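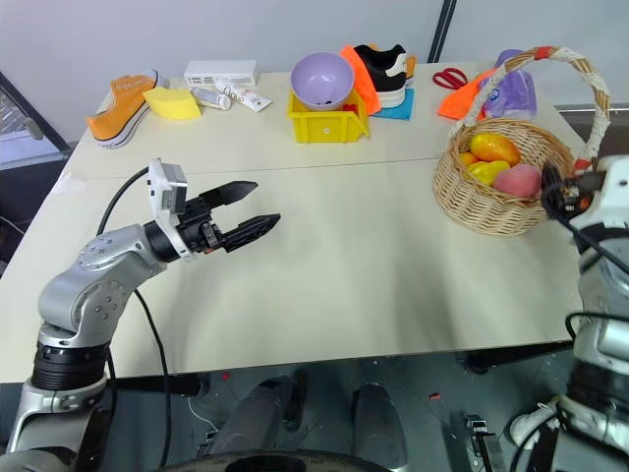
Bevan Ruddock wrote back after the last round that the arms should not get power again until someone had pulled on every connector by hand, and that he would rather see a dull checklist than another clever bracket. So the list below is longer than the old one.

TWO-ARM TABLE, CLOTTHORPE SHARED WORKSHOP
Pre-power inspection, June

1. Table
Both supports tight, no rocking. OK
Seam across the top level, no lip. OK
Front section clear before homing. OK
Comment: Objects stay behind the seam until homing is finished. The basket is the tallest thing we use, so it goes on last.

2. Left arm
Joint screws checked with the short driver. OK
Gripper opens fully, fingers line up. OK
White wrist bracket firm, camera module does not twist. OK
Cable clear of the joints through full travel. RECHECK
Comment: The black cable hangs down past the near table edge. It needs a clip under the top - a knee will find it sooner or later.

3. Right arm
Joint screws checked. OK
Gripper opens fully. OK
Cable loop beside the forearm. RECHECK
Comment: Try a shorter loop, then run the arm to both limits with the power off. Fingertip must clear the basket rim before any wrist rotation. Basket handle is to be entered in the software as a solid block.

4. Objects
Scissors. REMOVE
Comment: They were near the rear edge. Nothing with a blade on the table while the arms are live. Shoes, cloths, bowl and fruit can stay. Bruised fruit goes in the compost at the end of the session.

5. Floor
Clear walking path on both sides. FAIL
Comment: Red fragments, a thin white cord and a bracket assembly under and near the table. Sweep, coil, shelve. Then check this line again.

6. Power and stop
Stop button reachable from the front. OK
Stop cuts both arms. OK
Speed limit set to 18 percent for first moves. OK
Comment: Raise to 100 only with two people present. Log joint temperatures every 2,000 cycles.

Result: hold. Items 2, 3, 4 and 5 to be closed before power.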